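Accueil Atelier Inventaire Galerie Notices Contact

Galerie - Vestes et pièces en denim : préparer, plier, ranger

Temps de lecture : 5 minutes

Le fonds textile de Mandunard comprend des vêtements de travail, du linge de maison et une série de vestes en toile de jean. La série denim a été reprise en août, pièce par pièce, avant transfert dans les nouveaux rayonnages de Stornurstead. La présente page donne les consignes retenues pour les vestes : pose à plat, lecture des coutures, contrôle des accessoires, pliage, mise en boîte. Elle complète la notice sur les chemises et remplace l'ancienne fiche commune aux deux catégories.

Les dimensions des boîtes et des étagères ne sont pas reprises ici, elles figurent dans l'inventaire. Le vocabulaire est celui de la coupe : empiècement, patte d'épaule, pied de col, ceinture, parementure.

1. Surface de travail

Une veste se prépare sur un plan plus large que son envergure, manches comprises. Un lit fait convient, à condition que le couvre-lit soit tendu et qu'aucun objet dur ne reste dessous. La table de coupe reste préférable pour les pièces lourdes ou doublées. Sur un tissu à motifs, vérifier deux fois qu'aucun petit élément de même teinte (bouton, épingle, étiquette) n'a été laissé sur le plan.

Vider les poches avant la pose. Retourner le fond de poche, brosser la poussière de couture, remettre en place. Les boutons-pression et les boutons métalliques sont laissés ouverts pendant l'examen.

2. Pose à plat, dos visible

Le dos est la face de référence pour le relevé. L'empiècement y donne la ligne horizontale, le col donne l'axe. Étaler d'abord le corps, ensuite les manches, sans tirer sur l'emmanchure. Le col est relevé puis rabattu en dernier. Un denim souple garde ses plis et il faut souvent passer le plat de la main du centre vers les côtés, deux ou trois fois, jusqu'à ce que la surpiqûre redevienne lisible sur toute sa longueur.

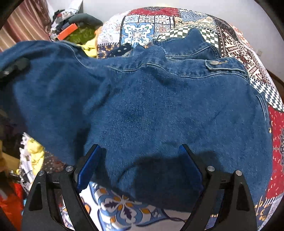

Veste en denim bleu moyen, légèrement délavé, sur couvre-lit à motif patchwork. Col encore relevé, surpiqûre ocre clair sur l'empiècement dos, patte d'épaule fermée par un petit bouton métallique argenté.

À ce stade, relever dans l'ordre : la teinte générale, l'état du col, la régularité de la surpiqûre, les pattes et leurs boutons, les coutures de côté. Les zones d'ombre dues aux plis ne sont pas notées comme des taches. En cas de doute, lisser la zone et regarder de nouveau sous une lumière rasante.

Tout accessoire posé sur le vêtement - clip, attache, sangle - est retiré avant le premier pli et consigné séparément. Même règle pour les textiles glissés dessous. Un tissu bleu marine à pois blancs passe facilement inaperçu sous une manche en jean, et se retrouve ensuite dans la mauvaise boîte.

3. Lecture des coutures

La surpiqûre contrastée facilite le contrôle. On suit le fil d'une manche à l'autre et on note les points sautés, les reprises, les changements de couleur. Un fil plus clair sur quelques centimètres indique en général une réparation. Les coutures de côté se lisent du dessous de bras vers la ceinture, en s'arrêtant à l'entrée de poche, où la tension est la plus forte.

Les pattes d'épaule demandent un contrôle à part. Vérifier la tenue du bouton, l'état de la boutonnière et la présence éventuelle de rouille autour de la queue. Un bouton qui tourne librement n'est pas un défaut sur une fixation à rivet.

4. Pliage

Fermer un bouton sur deux. Ramener chaque manche sur le dos, parallèlement à la couture de côté, sans marquer le coude. Rabattre ensuite les côtés vers l'axe, puis le bas vers l'empiècement, en un seul pli. Le col reste à plat, hors du pli.

Pour les pièces anciennes, un boudin de papier de soie non acide est placé dans chaque pli. Le papier employé vient de Nosudis, en paquets de 200 feuilles. Les vestes courantes se plient sans papier, à l'exception de celles qui portent des pièces métalliques saillantes : une feuille simple est alors intercalée entre le métal et la toile.

5. Étiquetage

Les étiquettes sont en coton, cousues en deux points dans l'encolure, jamais agrafées. La numérotation des vestes commence à 1 000 et suit l'ordre d'entrée. Les chemises gardent leur propre suite, à partir de 200. Le numéro est reporté au crayon sur le petit côté de la boîte, côté allée.

6. Mise en boîte et rangement

Boîtes Nygård, modèle bas, trois vestes au maximum. Les plus lourdes au fond, tous les cols du même côté. Ne pas tasser pour faire tenir le couvercle : si le carton bombe, retirer une pièce et ouvrir une nouvelle boîte. Les boîtes sont posées à plat sur le rayonnage, sur deux niveaux au plus.

Un contrôle annuel est prévu, avec changement du sens des plis. Les vestes sont alors dépliées, laissées à plat jusqu'au lendemain matin, puis repliées selon un axe légèrement décalé. Les fiches de relevé sont conservées dans le classeur de Stornurstead, un double à Mandunard.

La série suivante porte sur les pantalons et les salopettes. Le relevé des bretelles et des boucles y fera l'objet d'une fiche séparée.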